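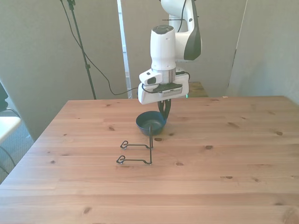

Abb. 1: Greifer am Rand der dunkelblauen Schale, davor das schwarze Drahtgestell.

Vorlesungsnotizen zu Kapitel 4: Wenn der Greifer klemmt

So, heute also der Fehler, auf den ich mich (ganz im Ernst!) schon das ganze Semester freue: der Griff am Schalenrand. Die Aufgabe klingt harmlos. Schale am Rand fassen, anheben, versetzen. Bei uns im Bogale-Labor ist der Arm dabei in den Schutzhalt gegangen, und zwar beim zweiten Durchlauf, nachdem der erste völlig sauber war.

Was stand im Protokoll? Grenzkraft 30 N, gemessen 70 N, Halt bei Zyklus 895 der Steuerung. Mehr nicht. Ich hab zuerst auf die Kalibrierung der Handgelenkkamera getippt und lag damit schön daneben. Nuria Gudeta hat sich dann die Sollhöhe angeschaut und gesehen, dass sie noch von der flachen Ostora-Schale stammte, die wir vorher benutzt hatten. Der Arm wollte also tiefer, als der Rand es zuließ, und hat gedrückt, bis die Überwachung angesprochen hat. Die hat ihren Job gemacht, das bitte so in die Notizen schreiben!

Jetzt zu dem Punkt, der in der Klausur gern schiefgeht: Ein Schutzhalt heißt nicht, dass die Anlage sicher ist. Der Arm steht, aber die Kraft kann noch im System stecken. Wer jetzt die Schale wegzieht, hat die Finger genau da, wo sich die Spannung löst. Bei uns gilt deshalb:

Erst Not-Halt drücken, dann hingehen.
Protokoll sichern, bevor jemand quittiert (sonst ist der Kraftverlauf weg, ist mir im März passiert, sehr ärgerlich).
Freifahren nur senkrecht nach oben und mit reduzierter Geschwindigkeit. Seitlich hebelt man am Rand und verbiegt sich die Finger.
Gegenstände im Arbeitsraum erst danach anfassen. Auch das Drahtgestell!

Apropos Drahtgestell: Selamawit Mekonnen hat gefragt, ob es in unserem Kollisionsmodell überhaupt vorkommt. Gute Frage, kam es nicht. Für die Kraftspitze war das egal, für eine Bahn nach vorne wäre es das nicht gewesen, und dünner Draht ist für Tiefenkameras sowieso ein Graus.

Zum Weiterarbeiten: Zeichnet die Kräfte am Schalenrand für eine gekippte Schale und überlegt, ab welchem Winkel sie wegrutscht, statt zu klemmen. Reibwert nehmt ihr aus Tabelle 2. Abgabe am 19. Januar, gern zu zweit, bitte mit lesbarer Skizze.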